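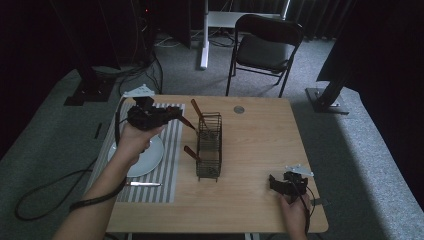

Ticket 1766 – Clamico table, disc in top lifts when wiped
Site: Brerkilstead, room 8
Opened by: Joelle Salameh
Status: Closed

Joelle Salameh, Jun 16, 2019
The small round metal disc in the tabletop comes up at one side when I wipe over it. Crumbs get under it and a fork caught on it at lunch. The other tables are fine.

Shadi Qudah
Does it turn when you press it? Please don't glue it.

Joelle Salameh
Yes, it turns freely. There is grit in the hole as well.

Shadi Qudah
Took the disc out and brushed round the hole. One of the clips underneath had snapped. Put the disc back with a strip of tape for now – keep wet cloths off that corner. Ordered a new one, part 261.

Wissam Chidiac
Same fault as ticket 866. That one was also a broken clip.

Shadi Qudah
Part came, wrong size. Sent back.

Shadi Qudah
Right one fitted. Sits level and doesn't turn. Tape marks came off with warm soapy water.

Joelle Salameh
Wiped it twice today and laid up for tea, no movement. The utensil basket can go back on that side. Fine to close.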